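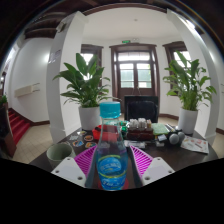

Water, blue cap, on the dark table.

The letter from Stirnarport Athletic ran to two pages and used the word "regrettably" on both. The January match against Barnen had been abandoned at half-time when the lights went, and supporters who still wanted their money were invited to write in.

I read it at the kitchen table with my coat on. The club would pay back half the ticket price, less a handling charge, to anyone who could send the stub, the envelope the stub had come in and a signed statement that they had left by the proper gate. What the proper gate was, it did not say. I had left by the one that was open.

"They'll never pay," said my sister, and went back to her toast.

I thought so too, but I wrote anyway. I had seen 45 minutes of football, most of it sideways passing, and I had stood in row 73 of a stand that the club's own plan says stops well short of that. I put this in the letter. I thought it showed I was a careful witness.

Their answer came from something called Unditz, which handled claims for the club and, going by the letterhead, for a ferry line as well. My claim had been given the number 285. Would I kindly confirm whether I had been travelling with a vehicle?

I confirmed that I had not.

After that it was the telephone. A man with a pleasant voice told me the decision rested with Politis, who owned the lights. Politis told me they rented the lights out and had been let down by the weather. I said it had been a dry night. There was a pause, then he asked how I could be sure, and for a second or two I wasn't.

In the end I went down to the ground. The ticket window was shut, with a card in it saying to use the club shop. The girl in the shop had a drawer full of letters like mine. She took my stub, turned it over and read the small print on the back, moving her lips.

"You can have a voucher," she said. "For the replay."

"When is it?"

"They've not said."

"Will there be lights?"

She looked at the drawer, then at me. "It's a lunchtime kick-off," she said. "I think."

I took the voucher. It was good for one adult, subject to availability, and there was a handling charge. I paid it in coins and asked for a receipt.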